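Spent the afternoon swapping fingertips on both arms at the Stovthorpe bench. Drudberg pads first, then the Lokness ones. My verdict so far — it's closer than I wanted!

The Lokness set costs 2 quid more a pair and feels nicer in the hand. Glória Azevedo still backs the Drudbergs.

Same white tub for everything.
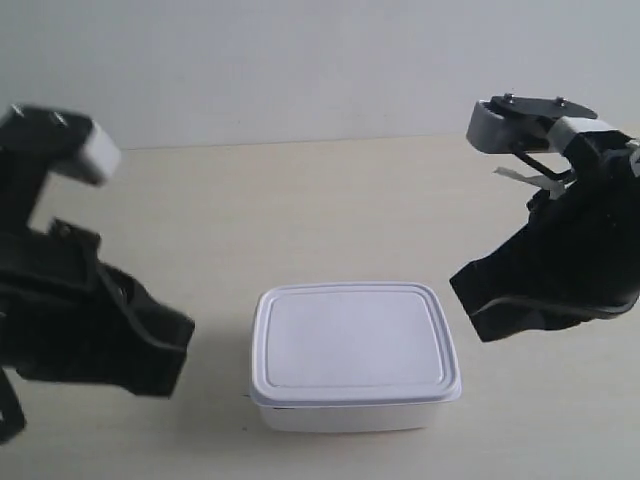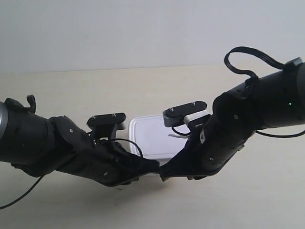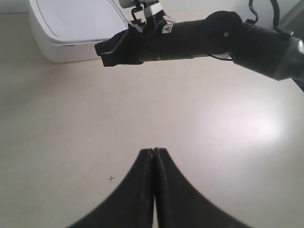

What I really want to sort next is finger shape, more than pad material. Wide tips are lovely on a flat side and rubbish in a tight gap. The closed pair in the last photo, tapering up to those rounded tips, is the shape I'd keep for getting under a lid rim, scuffs and all.

Doing 10 goes per finger with each controller setting. Sheena Guthrie wants 92, so she can come and press the button herself.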